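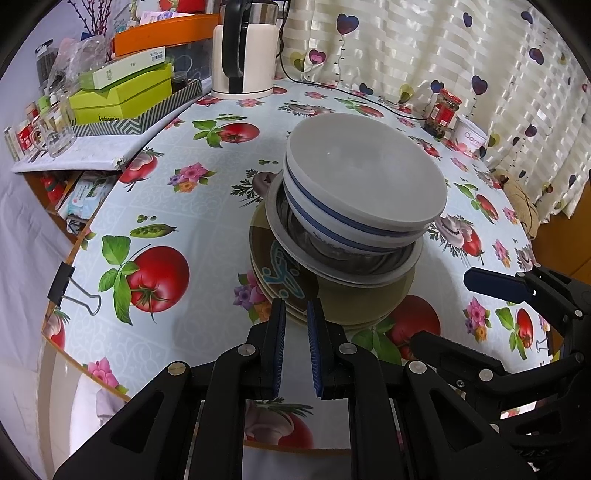 I've been living with the Skarumik hand-held gripper kit for a while now, and this readme goes with the set of recordings I made while reviewing it. The kit is a pair of grippers you hold yourself, one in each hand, each with its own camera, and the idea is that you do your ordinary chores with them and end up with something a robot arm can learn from. I gave it dishes, because dishes are what I've got plenty of! The stack is the hard one in the set: two white bowls with blue bands, nested and tipped over to one side, sitting in a wide metal basin, and the basin sitting on a pile of plates. Clip a job like that into "pick up bowl" and you've thrown away everything that makes it tricky, so I kept each stack as one long recording.

Dishstack kitchen set, readme
By Afroza Roy
May 4, 2018

Home | Files | Readme | Changes | Contact

## What you get

- 1159 recordings, both grippers in every one
- 5 folders, one per kind of job (bowls, plates, basin, mixed stack, putting away)
- a notes.txt in each folder, mostly me grumbling about my own mistakes
- 4 calibration files, and please use the newest, the older ones are only there so the early recordings still load

Bok-nam Kwon did the file checking and wrote the loader, and anything tidy in here is her doing. Anything with a space in the file name is mine (sorry, I'll get to it).

## How the kit held up

Pretty well! The jaws close evenly and the ribbed pads inside them are the best thing about it. They hang on to a bowl rim without me having to squeeze like mad, and I never once felt I was going to chip anything. Plates are another story. When they're piled up flush there's not much of an edge to get hold of, so you end up nudging the top one sideways with one gripper and catching it with the other. It took me a good few evenings to get the knack, and you can tell in the early files, which are slow and full of second tries. I left them in. Bok-nam reckons the fumbles are worth having and I'm inclined to agree with her.

Weight is fine for short goes. After 20 minutes my wrists wanted a cuppa and so did I. I'd love a lighter handle, or even a strap.

The Pastex software that comes with it is a bit of a mixed bag. Recording is one button and it never dropped a file on me. Exporting is slow, and the colour settings go back to default every time you open it, so check those before you start or you'll have a whole afternoon of greenish plates like I did.

## Things to know before you use it

Shiny metal does odd things. The inside of the basin is very reflective and the tracking gets jumpy when a gripper is right over it. I've marked the worst ones with "glare" in the notes.

The busy tablecloth, all tomatoes and peas and mushrooms and flowers, stayed on for the mixed stack folder. The Araya depth tool doesn't mind it. The Vornovia one kept wanting to treat the printed tomatoes as things to pick up, which made me laugh the first time and not the tenth. If you're using Vornovia, mask the table first.

Left and right are from where I'm standing. I mixed these up in the first basin recordings and fixed the labels later, so if you grabbed a copy early, grab it again.

## Would I buy it?

For home jobs, yes, with the software as it is and my fingers crossed for an update. If you mostly want thin flat things, try and borrow one first.

## Still to do

- rename the files with spaces
- redo the plates folder with the newer calibration
- a cutlery folder, hopefully by October

Send corrections through the contact page and put the folder name in the subject line.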